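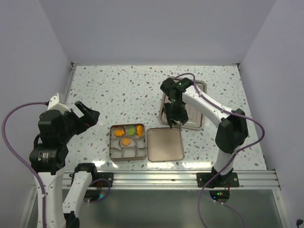
Between July and the end of September the project followed how the governing coalition and the main opposition party in Limidov handled the minority language bill in committee and in the press. Both parties say they want a bill passed before the next regional vote, and both say the other is holding it up. They come at it the way the two arms come at the speckled tabletop, one from each side, and the text in the middle belongs to neither of them. Our job under the grant is to record what each party says about the bill, compare it with how its members vote, and publish the results in both languages.

Work completed

The statement archive now holds 320 entries, taken from committee transcripts, party newsletters, radio interviews and public meetings. Jasmina Ristić finished the coding guide in August. It separates remarks about schooling, signage, court services and public broadcasting, which earlier reporting tended to lump together. Entries coded before the guide was finished have been rechecked.

Thulani Masilela and Géza Kovács held 6 interviews with sitting members. The members from Lò were the most willing to speak on the record. Two coalition members asked to see their quotations before publication and we agreed, on the condition that they could correct facts but could not withdraw answers.

The first briefing paper went to 200 subscribers in both languages. Its main finding is that the parties' positions on court services are closer than their public statements suggest. On signage they are further apart than they were in spring, mostly over who pays in mixed municipalities.

Changes to the plan

The public forum in Astville has been moved from September to November. The hall was unavailable once the by-election was called, and we did not want to hold the event during a campaign. Lerato Pillay has rebooked at the same rate.

Translation took longer than budgeted. Legal terms in the bill have no settled equivalent in the minority language, and the two translators we use did not always agree. We have set up a shared glossary and expect the second paper to go faster. The extra hours were covered from the travel line – no new money is requested.

Next quarter

– Code the autumn committee sessions
– Interview the opposition whip and the deputy minister, if she agrees
– Publish the second briefing paper, on signage costs
– Hold the Astville forum

The Stevunum office has asked for voting records in spreadsheet form as well as in the papers. Dale Cormier will send the first file with the financial statement.

Submitted Oct 24, 2025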